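# Table surface cleaners: your questions

**Do I need a special spray for a white worktop?**

Probably not. Makers like to say so, but warm water and washing-up liquid deal with most marks.
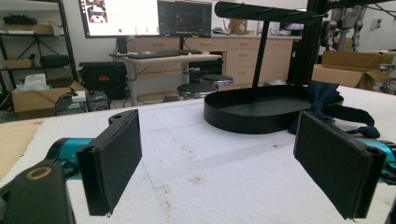 *Page last changed: August 2023*

**Fletetti says its spray lasts 200 wipes. Does it?**

We have seen no proof. Sarita Sisodia asked the Pavbridge shop for the test results in July and got a leaflet - nothing else.

**Is "kills germs" worth paying for?**

Be wary. Read how long the spray must sit before it works. Few people wait that long.

**Will brown stains come out?**

Some will. Old ones in a textured top often stay, whatever the label claims. 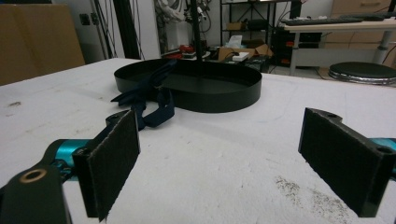
## Buying and returns

**Can I get my money back?**

Ask before you open it. Jistcombe refuses opened bottles.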